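1/ ok so the sock yarn saga. I ordered three skeins of Akpalu in the moss green back in September and only cast on this Wednesday. I love it already!!

2/ it's a bit splitty on bamboo needles (metal is fine) but the stitches come out so neat

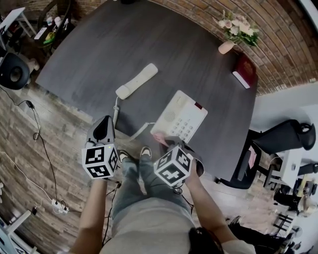 and yes I swatched, for once in my life. got 29 stitches over four inches, a hair tighter than the pattern wants, so I went up a needle size

3/ pattern is the Romum sock by Etornam Appiah. short-row heel, no picking up gussets, bless her 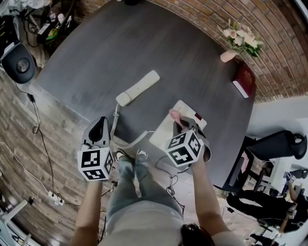

4/ heel tip: put a stitch marker on each side before you start the short rows. I skipped it and ripped back twice lol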